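**Progress report to Kernum: tap finishing line, Diltora site, May**

Work on the finishing line has moved on since the last report. The grant paid for two things: the handling of the single-lever basin taps between polishing and packing, and the rework area at the back of the shop.

Output for the month was 226 taps passed, against a target of 240. The shortfall came in the first half, when we were waiting for castings from Gajewski. One delivery arrived short and the rest followed nine days later. We have asked for the next order to be split in two.

Rejects at final inspection stood at 8. Most were fine scratches on the underside of the body, where the rounded parts are hardest to polish evenly. Two had marks on the lever. All have gone back for rework and will be counted in the next period — none has been scrapped.

The new trays from Custico are in use. They hold the taps apart so the chrome does not touch. We ordered 200 and would like to order more from the remaining budget, if you agree. 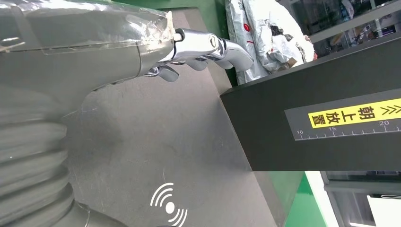

*Chrome tap on the finishing line, Diltora*

The chrome tap is being held sideways, with the spout out to the right and the lever on top. We intend to keep to this position for the rest of the trial.

Still to do: the written polishing instructions, a second inspection lamp, and the packing cost per tap. The costs will come with the next report.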